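Progress report to Bradgate, second instalment
Gripper comparison for desktop disassembly and refit
August 29, 2020
Prepared by Tianyou Xue, with test notes by Zhuoran Lu

Where we've got to

When we last wrote, in May, the plan was to have both candidate grippers through the full set of trials by now. We have one through the full set and the other through most of it. Bradgate asked for plain reporting, so there it is at the top where it can't be missed.

The two candidates are still the Lemum parallel gripper and the Clallow, which costs more and comes with a thicker manual. Each is tried on the same jobs: lifting a hard drive out of a desktop tower in its caddy, putting it back, and placing a processor in an open socket. We dropped the fan clip job. Zhuoran's note on it reads "no," and I have nothing to add.

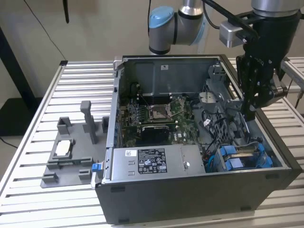 Drive removal is the part we're happiest with. The Lemum managed 57 clean removals before we had to stop and retighten a finger, and the finger had given fair warning. A removal counts as clean if the caddy comes up without dragging a cable along for company. Putting the drive back is slower and less flattering. We logged 19 failed insertions, most of them from the caddy going in at a slight tilt and then declining to go any further. A small wiggle routine on the way down has helped. It took an afternoon to write and most of a week to stop it wiggling at the wrong moment.

The Clallow holds its grip better when the arm changes direction, but its fingers are wider, and width is in short supply inside a computer case.

Processor placement
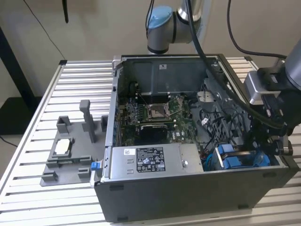 Processor placement has eaten more of the budget than we forecast. Socket pins bend if you look at them sharply, and a replacement board costs money we would sooner spend on almost anything else. We now begin every run with the socket already open and the part waiting in the grey printed holder beside the case, so the arm has the same starting point each time. Earlier versions of the holder let the part shift in its pocket, and a small error there became a large one by the time it reached the board. The current print is the fifth. We've stopped naming them.

We also moved the wrist camera after finding that its best view was of the gripper's own knuckles. Calibration has to be redone whenever it's bumped, and Zhuoran has asked that visitors be told this before they lean in.

Cables

Loose cables remain the main cause of spoiled runs.

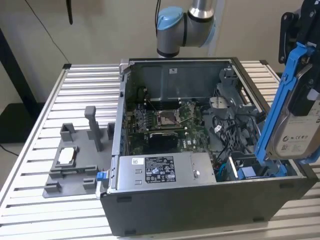

We had hoped to teach the controller to steer around them, and it does when they lie where they lay yesterday. For the next stage we'd like to tie them back for half the runs and leave them alone for the rest, and report the two sets separately so neither one props up the other.

Spending and next steps

We're within budget on equipment and over on spare boards, for the reasons given. We'd ask Bradgate to let us shift the unspent travel money across, as travel this year has been easy to economise on.

Still to do: finish the Clallow insertion runs, repeat the Lemum set with new fingertips, and write up the camera mount so someone else can build it. The raw logs are ready to send whenever you want them.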